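The Away Day Grows Up

Why the staff day out is getting shorter, quieter and a good deal more useful

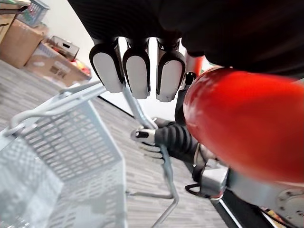

Ask anyone who has worked in an office for ten years and they will have an away day story. The raft. The blindfold. The hotel function room with the mints and the man in the headset mic telling everyone to turn to the person on their left and say something they admire about them. Long lunch, flip chart, coach home. Back at the desk next morning and nothing moved an inch.

I have been to a lot of these. Some as staff, more lately as the person at the back with a notebook. And something has changed in the last couple of years, at least at the smaller end of the trade. Less shouting. Fewer slogans. Shorter days, and the good ones start with a problem the team really has.

Workbridge is where I went first. A small outfit in Drurkby, above a row of shops, two training rooms and a kitchen with a kettle that takes its time. They used to sell motivational talks. Forty-five minutes, big finish, everyone on their feet. Sold well. Repeat bookings were another matter. Clients said lovely things on the feedback form and then didn't ring.

So they dropped the talk. All of it. What they sell now is a half day called Nevov, and it is nearly the opposite. No stage. The group sits round a table and picks one thing that keeps going wrong at work. Handovers, say. Or the Monthly report that everyone hates and no one reads. They spend the first hour just describing it. No fixing allowed. It is surprisingly hard, people are desperate to fix.

Second hour, each person says what their own part in it is. Bit awkward, that. Long silences when I sat in. The trainer lets them run on, looks at her tea. Then someone owns up to something small - never reading past the first line of an email, in this case - and the whole room loosens.

Third hour, one change. One. Written on a card, dated, and the group has to agree what they will stop doing to make room for it. That last bit is the clever part I think. Most training adds. A new form, a new meeting, a new way of doing the old meeting. Very little of it ever takes anything away.

Does it work? Depends who you ask and when. Workbridge ring every client at six weeks and ask whether the card is still up on the wall. Last year they rang 162 teams and 124 still had it up. A card on a wall is not a result, they are the first to say so. But it is more than most trainers check. Plenty check nothing past the smiley faces on the way out the door.

Which brings us to the money. Training budgets get cut first, always have. A full away day with a hotel, a speaker and a hot lunch eats through a small firm's yearly pot in one go. The half day costs less and nobody has to be put up overnight. Workbridge cap the price for charities and very small firms, and they will come to you if you have a table and a door that shuts. A few clients now book two a year, one in spring and one in November, where they used to save up for one big jolly.

Not everyone is sold. I spoke to a sales manager at a kitchen firm who did the half day and found it flat. His team like noise. They like a prize. They had a speaker in the year before, a proper one, rowed across something, and they talked about it for months. He said his lot came out of that room ready to sell snow. After the card session they came out thoughtful. He wasn't sure he was paying for thoughtful.

Fair point, and I don't think the big talk is dead. There are days when people need a lift more than a plan. After a bad year, or a merger, or a round of job losses when those left are walking about on tiptoe. A good speaker can give a room permission to feel hopeful. The trouble is what happens on the second morning, and the third.

Palaniappan have tried to have it both ways. Larger firm, seven trainers, conference work mostly. They still do the keynote - music, lights, up to 1009 seats at the biggest one so far - but the booking now comes with follow-up calls for team leaders in the weeks after. Twenty minutes, phone only, no slides. Take-up was poor to begin with. People booked the call then had a sudden dentist appointment. They moved the calls to first thing in the morning and attendence picked up. Simple as that. By late morning a manager's day has already been eaten by someone else.

I listened in on one, with permission. The team leader had come back from the big event full of it and had promised her staff a weekly chat each. One to one. Fourteen staff. By week three she was behind, by week four she was hiding in the stockroom. The trainer asked what she could keep up on her worst week. Long pause. Ten minutes each, once a month, she said. Right, do that then. And that was the call, more or less.

It struck me how small the advice is, in all the places doing this well. Nothing you would put on a mug. Pick one thing. Make it small enough for a bad week. Say out loud what you are going to stop. Get someone to ask you about it later, someone who isn't your boss.

If you are booking something this year, a few things worth asking before you sign. What will happen after the day, and is it in the price. Who picks the problem, you or them. Can they name a session that went badly - if they can't they are either new or fibbing. Ask how many people they like in the room. The answer for table work should be a dozen or so. I was once in a "workshop" of 80 and spent it holding a coloured sticker waiting to be told where to put it.

And ask your own staff what they want, before the date goes in the diary. Seems obvious. The kitchen firm did in the end, by the way. A show of hands. Half wanted the speaker back, a few wanted the card thing again, and the rest wanted the afternoon off. They got a shorter speaker and went home at three.

Workbridge run an open half day at Drurkby every other month for people who want to try it without bringing the whole team. Bring a problem from work, a real one. Tea provided, lunch isn't, there is a decent baker two doors down.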